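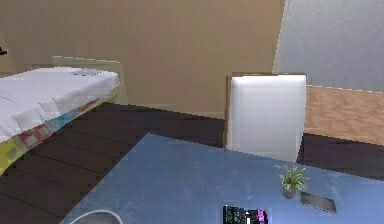

16 June 2019

Up far too early, and no use blaming the birds, as I'd set the alarm myself. I had promised I would get through the last of the interview transcripts before breakfast, and I did get through most of them, if you count reading with one eye while waiting for the kettle. There are 53 altogether. I know that number better than my own telephone number by now, having typed it into every letter and every progress form since the winter.

I ought to set down where things stand, for my own sake if for no other reason, as I looked back through this diary last night and found that I'd written three whole pages on the subject of marmalade and hardly a word on the work that takes up all my days.

So. The transcripts are in, every one, and they have all been cleaned, which in my case means I have gone through taking out people's surnames and the names of their streets and the one long passage where a lady from the allotments told me about her brother's divorce. (I kept a note of that one for myself. It was a wonderful story and had nothing to do with buses.) The study is supposed to be about how older people in the valley get to their appointments since the routes were changed, and you would think that would be a dry sort of thing, but people will tell you nearly anything if you sit still long enough and accept the second biscuit.

The coding is another matter. I've been doing it in Drukik, which is what the department pays for, and I have grown quite fond of it in the way one grows fond of an old car. You highlight your sentence, you drag it over to the code, it goes a colour, and you feel you have achieved something. My trouble is that I kept making new codes. Every time somebody said a thing in a slightly different way I thought, well, that deserves its own heading, and off I went, and this morning I opened the list and saw that I'd reached 139 of them. A hundred and thirty-nine! There is one called "waiting" and one called "waiting (cold)" and one called "being made to wait", and I sat there for a good long while trying to remember what on earth I had meant by the difference between the first and the third. I think the third had to do with people feeling that somebody ought to have known better. It's a real difference, I'm sure of it, but I had not written it down anywhere, and that was silly of me.

Ekrem Bilgin rang just after ten, bless him, and I confessed the number. He didn't laugh, though there was a bit of a silence. He says I should print the whole list on paper, cut it into strips and push them about on the dining table until they fall into heaps, and only then go back and merge them on the computer. He did his whole thesis like that and found one of the strips in a coat pocket years later. I said I'd do it this afternoon and I did, more or less, except that I had the window open and had to start again after the curtain came in and swept half of "family" onto the carpet.

Still, the heaps were a great help. By teatime I had 7 of them, which feels like a number a person could hold in her head. Waiting, in all its kinds, is easily the biggest. Then money, then other people's kindness (drivers mainly, and neighbours), then pain and tiredness, then what I've called "working it out", meaning all the clever little schemes people have for getting to the hospital by way of a daughter-in-law and a supermarket. Then there's a heap about the old routes and how things used to be. The last is a heap of odds and ends that I have labelled "pending", and I've no doubt it will still be labelled that at Christmas.

I am less easy in my mind about the word counts. The people paying for the study, or at any rate the woman there who answers the letters, would like "some figures" alongside the quotations, so I've been running everything through Vestum as well. It counts the words for you and tells you which ones tend to turn up near each other. It took me the best part of an hour to get the transcripts in, as it didn't care for the way Drukik saves its files, and then it cheerfully told me that the most important word in the whole study was "erm". After that I found the place where you tell it which words to leave out. Then the most important word was "know", as in "you know". I left that out too, and felt a bit guilty, as if I'd interrupted somebody.

Once I had cleared all that away it did get rather interesting. "Bus" and "late" go together, naturally, and I didn't need a computer for that. But "bus" and "Dorothy" didn't, and "driver" and "remember" did, and when I went back to the transcripts to see why, there it all was: page after page of people saying that the old driver remembered them, that he'd remember which side they got off, that he would remember if they weren't there and ask after them the next time. I had coded nearly all of it under "kindness" and not thought very much about it. Now I wonder whether it wants a heap of its own. Being remembered. I moved nine or ten strips over to the corner of the table and had a look at them there, and moved them back, and then moved them out again while the potatoes were on.

There is a third program, Esham, which does the sums, and I have not opened it. It's for the questionnaires. We sent out 300 of those and I'm not going to write down how many came back, as it would only put me in a mood before bed. They are in the blue box under the desk and they can stay there till the end of the week. I will say that somebody has filled theirs in entirely in green ink, and has written "See over" at the bottom, and there is nothing over.

What I keep turning round in my head is how the three are supposed to talk to one another. The man on the course made it sound as simple as anything -- you code it here, you count it there, you do your sums in the other one, and it all comes back together like a folded sheet. I wrote that down at the time, as I thought it was rather nice. But he had a practice set of twelve very short interviews, every one about somebody's holiday, and not one of those people ever said "erm". I'd like to see him with Mrs P. and her knees.

Ekrem thinks I should try Eren, the newer one, where it all lives under the same roof and you needn't go saving things out and loading them in again. He's very keen. He offered to come over and show me, and I said yes to the coming over and perhaps to the rest. I'm a slow changer. I know where the buttons are in Drukik, even the one that doesn't do what it says. And to shift the whole study across now, with the report due at the end of August, seems to me like moving house the week before a wedding. For the next study, possibly. If there is a next one.

I did ask him about the checking, though, as it's been on my conscience. A second person is meant to code a few of the transcripts without seeing mine, so that we can find out if we agree, and I had rather let it slide. He said he'd do six. I have picked them out already and tried to be fair about it -- two short, two long, one where the tape was poor, and the allotment lady, because I think he'll enjoy her. He's to have the new short list of headings and a page of notes saying what each one means. That page is tomorrow's job. I made a start on it after supper and got as far as "Waiting: any mention of time spent", then thought of the gentleman who said he liked the wait, it was the only sit-down he had all day, and crossed it out and began again.

Other news. The runner beans are up the canes at last. I rang Mother and she has had her hair done and isn't sure. The tap in the bathroom is dripping again, in spite of the new washer, and I've put a flannel under it so I don't have to listen. I wrote to the library about the reading room and have still to find a stamp.

It is nearly eleven now and the strips are all still out on the dining table with the fruit bowl on top of "money" to hold it down. I've shut the window. I must remember to eat breakfast in the kitchen, and to copy those heaps into Drukik before anything else happens to them, and to ask Ekrem if he wants lunch when he comes or only tea.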